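Courses > Interior Lighting > Unit 6 > Light on Table Surfaces

Reading time: 2 min

Illuminance is the light arriving at a surface, in lux. Luminance is what leaves it toward the eye. Two tabletops under the same lamp receive the same illuminance and can look quite different – the pale one sends more of it back.

For a matte surface, L = ρE/π. Take E = 500 lux. With ρ = 0.6, L is 95 cd/m². With ρ = 0.12, L is 19 cd/m². Use the matte formula for unvarnished wood only; gloss needs a separate term.

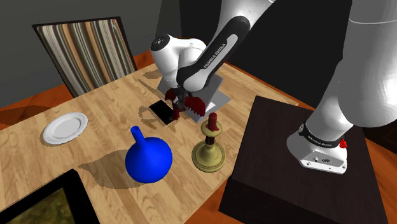
Abílio Valente objects that ρ taken from a paint chart is of little use for wood, as grain direction alone can shift the reading, and he would have students measure each sample twice, the second time turned through a right angle. Adopt this for the Tinthorpe samples and enter both values.

Problem set: repeat the calculation for E = 412 lux. State where the matte assumption fails. Candlelight is treated in Unit 7 – leave it out here.

Contact: Lighting course office, Kistach | © Kander School of Design | Back to top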